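Jan 10, 2019

My cousin forwarded me another one. This time it's the cell towers, which supposedly hum at a pitch that makes whole towns obedient. The proof is a 44-page PDF signed by a "Dr. Fiore," no first name, no school, and a footnote that leads back to the same PDF.

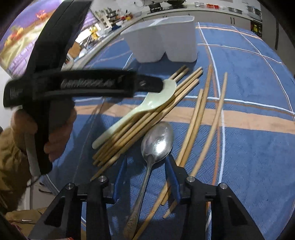
I read all of it. I don't trust phone companies either, so I wasn't looking to laugh. But page 2 says 300 towns were tested and page 30 says 52, and the towns are never named. If you've uncovered a plot against the human race, name a town.

Rekha Rastogi wrote to me after my March post to say I was asleep. Maybe. I asked her what would change her mind and she sent me a link to a store selling Kisolix, a copper sticker for the back of your phone. Somebody is making money off obedient people, I'll give her that.

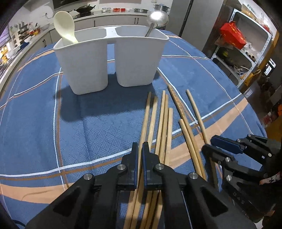

What bugs me is that there's real stuff to be suspicious of. Apps do track where you go. Companies do pay to shape what you read. It's dull, and it's written down in terms of service, so it gets no forwards.

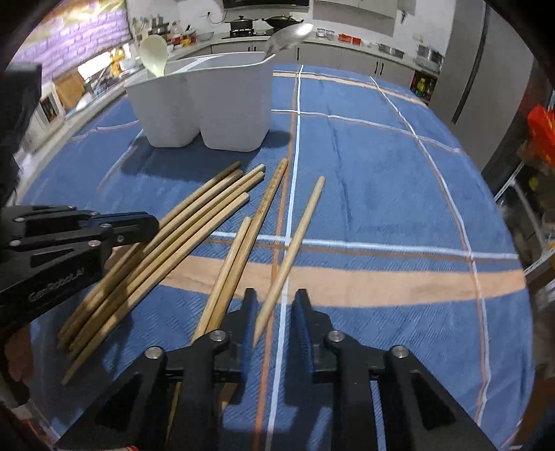
Chopsticks and the white utensil holder on the blue plaid cloth.

I've asked my cousin for the recordings of the hum. Still waiting.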